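The Moose of Record

The Number

The number of moose in the Giltcombe management unit was 2,229, and had been for eleven years. It appeared in the hunting regulations, on the sign outside the Brulby fish and game hall, and in the second verse of a song the school choir did at the winter fair. It was a good number. Hunters liked it because it was large, and the ministry liked it because it had already been typed.

I was sent up to Brulby to replace it.

My supervisor explained this to me in the parking lot, where he explained most things he didn't want to explain indoors. The last proper survey had been flown by a man who was now retired and living on a boat. His notes had been in a box. The box had gone to Records, and Records had moved to a different building, and the moose had not been consulted since. Meanwhile the unit gave out 209 bull tags every fall, by draw, and it had been suggested by somebody's lawyer that we should be able to say why.

"Just go and see what's there," he said.

"What if it's not 2,229?"

He looked at my tires for a while. "You've got winters on?"

The Flight

I had three days of helicopter. On the first we had fog. On the second we had a different fog, and the pilot taught me cribbage in the hangar at Nodwood, which is a gravel strip, a fuel tank and a vending machine that sells only clamato. On the third day it was so clear and cold that the spruce looked ironed, and we went up at first light and flew lines until my feet quit.

You count moose from the air by looking for brown things that are not stumps. The stumps of the Giltcombe are unusually good. I have been fooled by a stump with a calf. The pilot, who had flown surveys all over the north and had stopped being polite about it, would say "stump" into my headset a full second before I had finished raising my arm.

By the time we turned for home I had 113 moose on my sheet. You don't report that, of course. You correct it for the ground you didn't fly and the moose you didn't see, who are standing under trees in large numbers, according to the literature. I sat on the bed in my motel with a laptop and a bag of ketchup chips, and I corrected it in every way I'd been taught. I corrected it once in a way I hadn't been taught, to see what would happen. However I went at it, the answer came out at roughly 800.

I checked the hinge on the laptop, as if that might be it.

The Meeting

The Brulby Rod and Gun had put out stacking chairs and two kinds of square. I'd been warned about the meeting, but I'd been warned about it as a meeting, with shouting, and I had prepared for that. I had a slide on error bars.

I showed them the new number. It was quiet enough to hear the coffee urn thinking.

"That's low," said a man in the front row.

I agreed that it was low.

"It was 2,229," said the woman beside him, kindly, the way you'd tell someone their fly was down.

I said that the old number may have been an estimate. A man at the back wanted to know what the new one was, then. I said it was also an estimate. He sat back and folded his arms, and I could see he felt the matter was closed.

After that it went around the room. It was wolves. It was ticks, or the logging, or the lack of logging. It was the people from Lombardi, the next town down the highway, who had never respected a boundary in their lives and were known to own a boat with no lights. One fellow had personally seen fourteen moose on his way to the meeting, and when I asked where, it took him some time to settle on a road. The choir teacher asked whether I realized that eight hundred didn't scan.

I said what I'd been sent to say, which was that the ministry was considering closing the draw for one season. One fall, no tags, and we'd fly it again with more days and less fog. I said "considering" four times. It's a word that gets smaller as you use it.

Then an old woman got up, very slowly, with a square in each hand. She'd been putting in for a bull tag every year since her husband died, she said, and had never once been drawn. She'd like it noted that this would be the first year everybody in the hall had the same luck as her. She sat down and ate one of the squares.

I noted it. It's in the minutes, under Other.

The Certificate

They gave me a present at the end, which I hadn't expected and which I suspect had been bought for a different outcome. It was a certificate of appreciation from the Rod and Gun, dated March 1, 2019, in a nice wood frame, with my job title on it and a blank where the name should go. The president shook my hand. He said no hard feelings, and then told me about a few of his feelings.

I drove home with it on the passenger seat. The glass rattled at anything over ninety. For a week or two it lay on the table at work, because hanging it would have meant filling in a form for the nail, and then filling in the blank, and I had begun to think of the blank as fair comment.

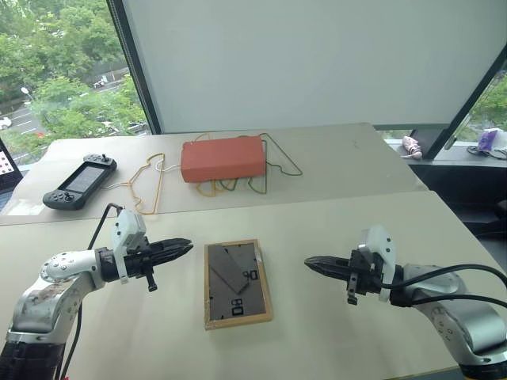

The Interim Figure

The closure went up the building in March and came back down in May. It had been to seven offices. Each had added something, and the thing they had added, when you laid it all end to end, was caution, although not on behalf of the moose.

The ministry accepted my findings. It thanked me for them in the first paragraph. In the second it observed that a drop of that size between two surveys was surprising, and that it would be irresponsible to act on a surprise. Pending a further flight, for which there was no money until the following year, the unit would be managed according to an interim figure, to be arrived at by averaging the old number and the new one.

I went to see my supervisor. He was already putting on his coat for the parking lot.

"So half of it's yours," he said.

I asked him which half had the moose in it.

He said the draw would go ahead with fewer tags, he couldn't say how many fewer, and would I mind phoning the choir teacher, who had left three messages and wanted to know how many syllables to leave.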